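Hi Mudassar,

September update on the household sorting job, a bit longer than last time because there's more to tell! We got through the first of the Sandhu storage units and are well into the second. Nine of the crates are listed, cleaned and shelved, and Onni Kemppainen has the Troller shelving up along the back wall (it wobbled, he fixed it, we've stopped talking about it).

The list stands at 524 items. Kitchen things were the easy part. Toys and bathroom bits have been slower, mostly because people seem to have packed them together, and I keep changing my mind about where things belong. Damián wants everything by room, I want everything by size, and for now Damián is winning.

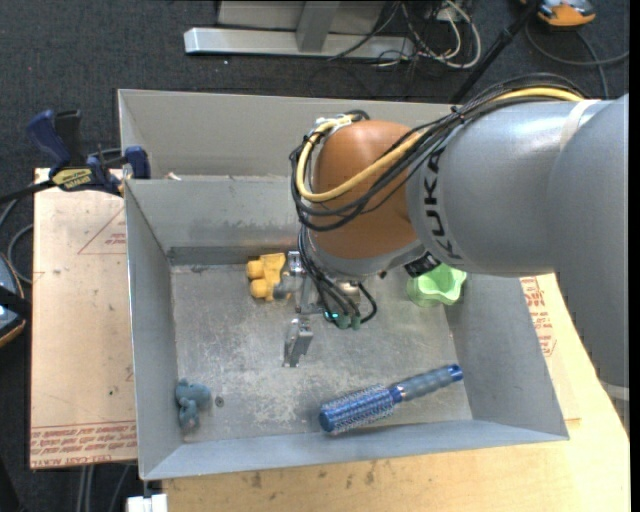

Mixed lots are where most of our hours went this month, and I'd like to keep 28 hours aside for them in the next stretch. They're small things with nothing in common, so each one needs its own line on the list and its own decision. You get a blue round hairbrush in with a yellow toy, a little blue-gray figure and a light green cup with a wavy rim, and that's already three different shelves. The cup went under kitchen after some debate. I had it down as a toy for a whole afternoon.

Money is fine. We spent less on labels than I'd planned and more on lidded tubs, and the two pretty much cancel out. I do need a yes from you on 11 more tubs, the medium ones, before we open the next unit. Tariq Hayat has the quote and can forward it today.

One thing running behind: the photo list for Tellusen. Danish Cheema has the toys done and is working through bathroom now, then kitchen. I'd told them the end of the month and I think we'll miss it by a few days, so I've already let them know.

Could you send me the gate code for the last unit when you get a minute? The old one stopped working.

Thanks so much,
Soleck sorting team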